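An afternoon at the Woria open day

2 Dec 2021

I had a free afternoon, so I went to the open day at Woria. They have the upper floor of the old Reton building, past the bus depot, and I have gone by it for years without knowing what went on up there. The 14 bus stops outside. Entry was free but you had to book, and my booking number was 437, which I was asked for twice.

Meenakshi Raju, who used to sit opposite me at work, had told me about it and met me in the entrance. We were given a sticker each and put in a group with a retired couple, two students and a man who wanted to know about parking.

The first stop was a talk. It went on for almost an hour and I will not go through all of it. The main point was that they are interested in ordinary indoor jobs: putting things away, sorting, filling and emptying boxes. The speaker said factory robots have had it easy, as somebody makes sure the part is always in the same place. In a home or a shop the thing you want is under something else, or has been put back the wrong way up. There were a lot of graphs. The chairs were hard.

After that we were taken through to the room with the benches. I had expected one big robot and there were several small set-ups along the wall, each in its own little booth. The one our group stopped at had two arms working in the same space. Meenakshi Achari ran this part (two Meenakshis in one group caused some confusion) and she was good at it. She spoke at a normal volume and waited for people to finish their questions.

The job was tidying, with books and a magazine file at the back and a soft white basket of packaged snacks in the middle. She said snack packets are harder than they look. They are shiny, they crumple, and when they are piled up it is difficult for a program to tell where one stops and the next starts. Books are a different problem, mostly weight and thin edges.

I asked why there were two arms. She said a soft basket tends to shift when you take something out of it, so it helps to have a second hand nearby. That is how I do it at home, now I think about it. One of the students asked how many attempts they had recorded that week and she looked it up: 386. He wrote it down.
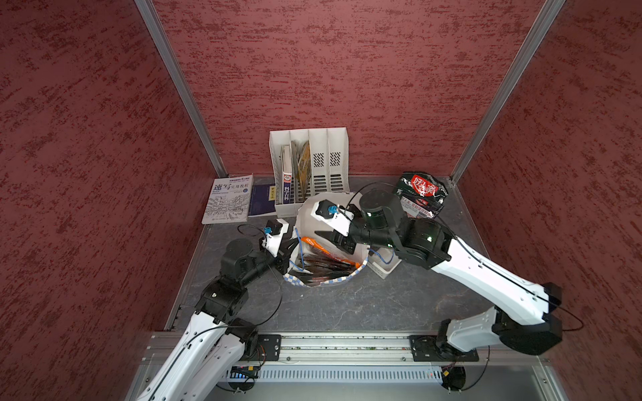 Tea and the other rooms

Tea was in the corridor, from an urn, with shortbread. I talked to the retired couple, who had come over from Skarkeck on two trains. He had worked in a bottling plant and said the arms there were behind a cage and you lost your job if you opened the gate. He was surprised at how small these ones were.

There was a smaller room after that with a display about Ogura, their name for the software side. It was mostly screens and I did not follow much of it. You could try moving a drawn arm on a screen using a pair of handles. I was poor at it. Meenakshi Raju was better and got a round of applause from the man with the parking question.

We left a bit before the end. The lift was out of use so it was the stairs down, and they are steep. If you are thinking of going, the next open day is planned for March and booking will be through their own page. Take a jumper, as the bench room is kept cool, and eat first if you want more than a biscuit.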